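Nuala Phelan leaving Bungate?

Started by statau_fan

statau_fan
2020-03-14
Has anyone else read the interview she gave to the weekend supplement? She says she was offered a two-season extension and turned it down in February because the pay was split by episode and she would only get the full amount if she appeared in all 30. She also says a producer told her she could be replaced by the next table read. I thought she was the best thing in it, so I'm not happy.

marlow77
I read it. She doesn't say she is leaving. She says she turned down that offer. Those are two separate things and the headline mixed them up.

statau_fan
The headline says "Phelan walks away." I took that to mean she walked away.

marlow77
Read the last four paragraphs. She says talks are still open and her agent is handling it.

kitchen_radio
Both of you are partly right. She told the Bergeron podcast the same story last month but left out the part about the producer. I don't know why she added it now. It could be a way to push the price up. Actors do that all the time and I don't blame her for it.

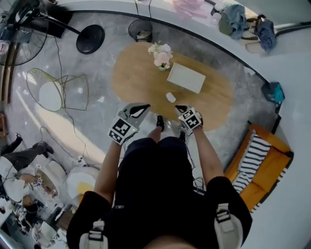
What did she play before Bungate?
She was the younger sister in Vinetti, which ran for 2 seasons, and before that she did stage work.

dorrit_b
I don't believe the producer story. If someone said that to me I would name him. She gives no name, no date and nobody else in the room. Then the paper prints it as fact.

kitchen_radio
She may not be allowed to name him while she is under contract. Most of those contracts have a clause on it.

dorrit_b
Then wait until the contract is over and tell it properly.

marlow77
I don't agree with that. She is 29 and it's her first lead. Waiting would be easy for someone with a longer career.

statau_fan
Has the network said anything?

marlow77
One line, that they "value the whole cast." Same line they used when the guy who played the doctor left.

kitchen_radio
He left three weeks after that, for what it's worth.

dorrit_b
I'll keep watching either way. Episode 100 is coming up and I'm not going to stop just before it. I still think the show was better before they moved everybody to the hotel.

statau_fan
Agree on the hotel. I'll post the link to the podcast when I find it again.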